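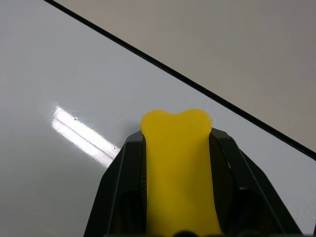

The yellow piece in the gripper, with its two round lobes at the top.

Robot club news: the Kedent group learns to hold things

Mon 5 April

The spring term of our robot club at Lolavier began with one question on the whiteboard: how hard should a robot hold something? When we wrote it there in January, most of the students thought that we would answer it in one afternoon. We are still working on it, and the notebook of the group has now 70 pages.

For the readers who are new to this newsletter, the club has two groups. The Setska group builds small driving robots and will write its own report next time. The Kedent group, which is the subject of this item, works with an arm and a gripper with two fingers. The task for this year is to pick up an object from the table, hold it upright, carry it to a tray and put it down there without dropping it. It sounds easy when I write it like this.

We use the yellow piece for most of our practice. The students call it "the tooth", although some of the younger ones insist that it is a bone, and both names are in the notebook. It is a good object to learn with. The shaft is straight, so the fingers can close on it well, but the top is wider than the rest and the two lobes are not the same. If the robot takes the piece too high, the fingers meet the wide part and the piece turns. If it takes it too low, the top leans to one side during the carrying. The students found this by trying many heights and writing down each one, and I was pleased to see that they did not skip the boring ones.

The second problem was the surface of the fingers. In the first weeks we used the fingers bare, and the piece slipped often. Then one pair of students proposed to put a ridged strip on one side and a rough pad on the other side, to compare them. They wanted to test the two materials separately after that, but the mixed pair worked so well that the others asked to keep it. So now the comparison is still open, and it stands on the list for May. In the last full test before the break we made 40 attempts with the yellow piece, and 26 of them ended with the piece standing in the tray. We want a better result, of course. Most of the failed attempts happened at the moment of putting down, when the gripper opened a little too fast.

A word about the table. The white top is very shiny and the ceiling lamps make a long bright reflection on it. This matters to us, as the program has to find the object in the camera picture, and in the beginning it sometimes chose the reflection as its target. The students first wanted to cover the table with paper. After some discussion they decided to leave it as it is and to teach the program to look for color before brightness. This took three meetings. The program is now calmer under the lamps, but in the late afternoon, when the sun comes through the side windows, it still makes mistakes.

The next step is the Dai meeting, where we will show our work together with the clubs of the other schools. Every group receives 90 seconds for one pick and one carry, and the object is chosen by the organizers. We do not know yet what it will be. For this reason the students are collecting objects with different shapes to practice on. If you have at home something light that fits in one hand and that you do not need anymore, please bring it to the club room – no glass, please, and nothing with sharp edges.

We also look for a student who likes to write. The notebook of the Kedent group is honest and complete, but it is not always readable, and we need a clear text of two pages for our table at the meeting. You do not need to know programming for this. Knowing how to ask questions is enough.

The group meets after the last lesson, in the same room as before. Visitors may come and watch. Please leave your bags near the door and keep your hands off the table while the arm is moving.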